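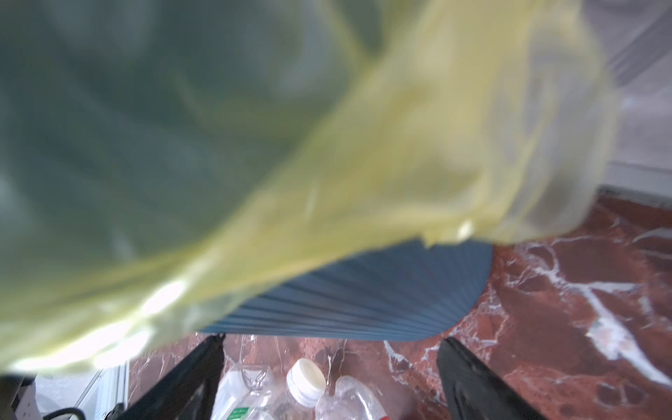
Most advice on changing a bin liner assumes you bought the wrong bag, and that a pricier one will fix everything. I doubt it. I have used thin yellow ones for years, the translucent sort that crinkles if you look at it, and the trouble nearly always comes from rushing. With a ribbed round bin like the blue-gray one here, I do the floor first: any water bottles lying beside it get picked up before I start wrestling with plastic. Polished marble is hard enough to keep your footing on.

What you need

A liner, a dry cloth and 2 minutes. Skip the scented tablets. Reginald Abernathy at the Tollton hardware counter swears by them, and his own bin smells like a pine tree with a fish in it.

Taking the old bag out

Press the trash down gently and gather the top with both hands. Lift slowly. If it sticks, stop pulling – air can't get in underneath, so slide a hand down the side and let some through. I have read that drilling holes in the bin solves this. It may, but then anything that leaks goes on the floor.

Putting the new one in

Wipe the inside and let it dry. Shake the liner open, push the bottom corners down with your fist, then fold the top over the rim by a hand's width. Smooth out the trapped air as you go. A bag that is too wide can be knotted at one side until it grips.

As for those rim clips that claim to hold any bag in place, I tried a set in July. Two fell in with the coffee grounds. A big rubber band does the same job, and you won't mind losing it.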